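Jevedik Soup Archive
Progress report to the Arkent Fund
October 2019

You asked for a report "in plain terms, with problems included." Problems are included.

The grant pays for the collection, testing and printing of household soup recipes from the Jevedik neighborhood, most of which exist only in the heads of people who do not measure. When we applied, we described this as urgent work. It has since become slow work as well.

Where we stand

Our target for the first period was 100 recipes. We have 229. Before the Fund gets excited, I should explain that 19 of these have been tested to the point where a stranger could follow them and end up with soup. The remainder are in various conditions. A good many say "cook until done." One says "you will know," and I have made it four times and did not know.

The overshoot came from a notice we put up in May at the Grukis bakery, asking for family recipes and giving the office address. We expected a trickle. People brought envelopes, notebooks, the backs of calendars and, in one case, a pillowcase full of index cards, which we have sorted and returned (the pillowcase was asked for by phone, twice).

I propose that we stop collecting now and spend the rest of the grant on testing. The notice has come down. Envelopes continue to arrive.

Testing

Each recipe is cooked once as written, then again with real quantities, then a third time if the first two disagree. The hard part is the units. Jevedik cooks use a glass, a small glass, a coffee cup, a hand and something called a "good spoon," and these vary by street. We now ask contributors to bring their own glass to the kitchen so we can fill it with water and weigh it. This has solved more problems than anything else we have tried, and it cost nothing, so please do not look for it in the budget.

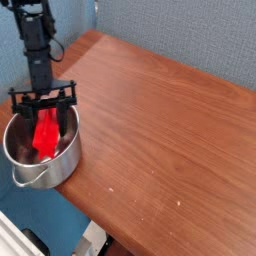

Stainless steel pot on the wooden table.

Sour soups make up the largest group. We had planned one chapter for them and will need two, one for soups soured with lemon or vinegar and one for soups soured with fermented bran. The two camps do not recognize each other's soups as soup. I have drafted an introduction that takes no side, and both camps have told me it takes the other one.

Bean soups are nearly finished. Fish soups have not been started. They are scheduled for the colder months, when the windows can be kept shut against the neighbors' opinions.

Interviews

The application promised a short recorded interview with each contributor. We have done fewer than planned. People are happy to talk for an hour about a cousin's wedding and then give the recipe in one breath on the way out the door. We have started leaving the recorder on until the coat is buttoned, with permission, and the results are better.

Transcription is behind by five weeks. The estimate in our application assumed one speaker at a time.

Printing

Buzatu Press has quoted for the book at the length we first gave them, and again at the length we now expect. The second figure is in the attached budget. I would suggest sitting down. A smaller type size would bring it closer to the first, but most of our likely readers have told us what they think of small type, and they are also our contributors.

Money

We are under budget on travel, having gone nowhere, and over on groceries. Dill alone has passed the line for office supplies. I ask the Fund's permission to move the unspent travel money to ingredients. The receipts are in date order, apart from the market ones, which are handwritten and mostly say "vegetables."

Next period

Finish the bean chapter and send it to Buzatu for sample pages. Begin fish. Catch up on transcription. Test the second half of the sour soups, and settle on a title, the working one having been rejected by everyone who was shown it.

We also need a decision from you on whether dumplings count when they are served in broth. The grant agreement says "soups" and leaves it there. If they count, we have a further stack of recipes in a drawer, and the page estimate above is wrong. Please let us know before the sample pages go out.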